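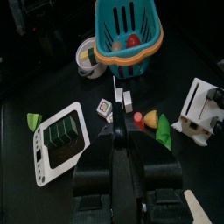 Part 4: Setting up the play kitchen table

Okay, the shelf unit is together (if yours still wobbles, go back to Part 3 and give the bottom screws another turn). Now for the fun bit, getting all the little pieces out and giving them a home! I've set up the Bukholm kitchen for my own kids and then again for my sister's, and this is the order I'd do it in.

1. Open every bag over a tray or a big baking sheet. The Jeka food set comes in the tiniest bags you ever saw, and the pieces roll.

2. Wash the food in warm soapy water and lay it on a towel. I leave mine out overnight. The printed blocks only get a wipe with a damp cloth, please don't soak them!

3. Put the toaster down first, over on the right if your kid is right-handed. It's the biggest thing that goes on the table and everything else fits in around it. Check that the lever moves freely before you hand it over.

Note: if the lever sticks, look down the slot. Nine times out of ten there's a block in there.

4. Set the basket toward the back. Round things go in here, so fruit and eggs. The slots in the sides are handy for draining, which means the basket can go straight in the sink on wash day.

5. Stand the white cup next to the basket for odds and ends. We keep whatever small stuff doesn't match anything else in ours.

6. Lay the flat foods (cheese, lettuce, that sort of thing) out in front where short arms can reach. Sausage pieces too, although ours spend most of their time in the toaster.

7. Blocks go in the middle. My two use them as butter, as sugar, and once as a whole wedding cake, so I quit trying to keep them with the other building toys.

CAUTION: Small pieces are a choking hazard. Keep the loose food and blocks away from little ones under 3, and pick up the floor before the baby comes through.

CAUTION: Toy toaster, toy bread. No real food in the slot. Crumbs get down under the lever and you will be in there with a toothpick for 90 minutes, ask me how I know.

Storing it

Everything except the toaster fits in one Plostwood bin, the shallow one with the lid. Basket in first, food inside it, blocks down the sides.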